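Notice to Members of the Flultodmont Tennis Club
30/08/2024

The Club records with satisfaction that its representative has reached the final of the Kohlhase Open. The player entered the draw ranked 700 in the regional list, having been absent from competition for 14 weeks with a fractured wrist.

Members will recall that the Board, meeting in March, resolved to withdraw the player's court allowance. The letter was sent to the address at Drirnov and was returned unopened. It has been placed in the file.

In the semifinal the player lost the first set and saved 3 match points in the second – all of them on serve. The opponent, seeded 4, requested a review of the final call. The review was denied.

The Board has now restored the allowance, with arrears. The player has replied by postcard from Ekum. The message reads, in full, "Please keep my locker." The locker was reassigned in the spring. Its present holder has been asked to vacate it before the final.
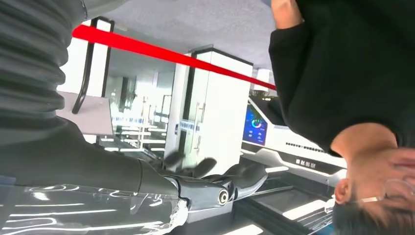
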